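Section 3: Marking Out and Fitting the Shelf Grid

Read this section through once before you cut anything. It covers marking the back wall of the cabinet and setting the rails for the Gollitano shelf kit. Assembling the outer cabinet is covered in Section 2. Doors and handles are in Section 4.

Before you start

The cabinet must be standing upright, in its final position, and level from side to side. If the floor slopes, turn the front feet until the level reads true, then check the depth as well. A cabinet that leans forward will throw off every line you lay down.

You will need:
Low-tack masking tape or painter's tape, one full roll
Steel rule or tape measure
Spirit level
Soft pencil
Utility knife
Hand screwdriver
The rail pack from the small carton (Part 1208)

CAUTION: Do not use packing tape or cloth tape on the painted panels. Both can pull the finish off, and replacement panels are not covered under the Van Beek warranty if the damage is from adhesive.

3.1 Laying out the lines

1. Wipe the back panel with a dry cloth. If you use a damp cloth, wait until the panel is fully dry.

2. Measure up from the floor of the cabinet and make a small pencil mark every 127 mm along the left edge. Do the same along the right edge.

3. Stretch a strip of tape between the first pair of marks. Keep the top edge of the tape on the marks. The top edge is your working line for everything that follows.

4. Press the tape down from the center out to the ends. Do not pull it tight as you go. Stretched tape creeps back overnight and the line moves with it.

5. Repeat for each pair of marks, then run the vertical strips the same way, measuring from the left side only.

Blue tape in grid lines

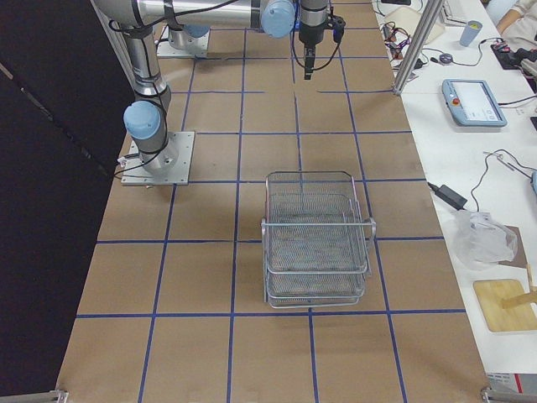
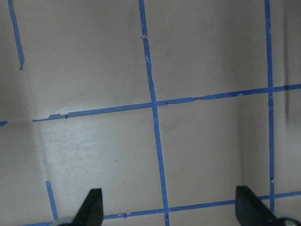
6. Hold the level against each horizontal strip. If one is off by more than 2 mm, peel it up and lay a fresh piece. Used tape will not hold an edge.

7. Stand back and look at the whole grid from the doorway. A crooked line is easier to spot from a distance than up close.

Note: If you have the narrow cabinet (Utau), leave out the center vertical strip. The narrow shelves have no middle rail.

3.2 Fitting the rails

1. Sort the rails by length. Short rails go at the sides, long rails across the back. The notched end always faces the front of the cabinet.

2. Hold the first long rail against the lowest strip, with its top edge on the working line, and mark the screw holes in pencil through the rail.

3. Make a small starter hole at each mark with the tip of a screw. Do not drill. The panel is thin and a drill bit will go straight through.

4. Drive the screws by hand until the head touches the rail, then stop.

5. Work upward, one rail at a time. Leave all screws slightly loose until the last rail is in, then go back and tighten from the bottom.

CAUTION: Do not load a shelf that is held on fewer than 3 screws per rail.

3.3 Removing the tape

Remove the tape the same day if you can. Pull it back slowly on itself, close to the panel. Where a strip runs under a rail, score along the rail with the knife – lightly, so you cut the tape and leave the paint alone – and peel away the part that shows. The piece behind the rail can stay.

If adhesive is left behind, rub it with a little cooking oil on a soft cloth and wash it off with dish soap. The Remik panels have a softer finish, so use soap only on those.

Problems with this step

Shelf rocks: one side rail is low. Loosen it, lift it to the line and tighten again.

Shelf will not slide in: the rails are too close together or one is turned around. Check the notched ends first.

Screw spins without gripping: move the rail up one hole and use the spare screws in the small bag.

Fitting notes in this section were revised in April by Haris Petek and Teun Verbruggen. Older printed copies give the spacing from the top of the cabinet. Measure from the floor as shown in step 2.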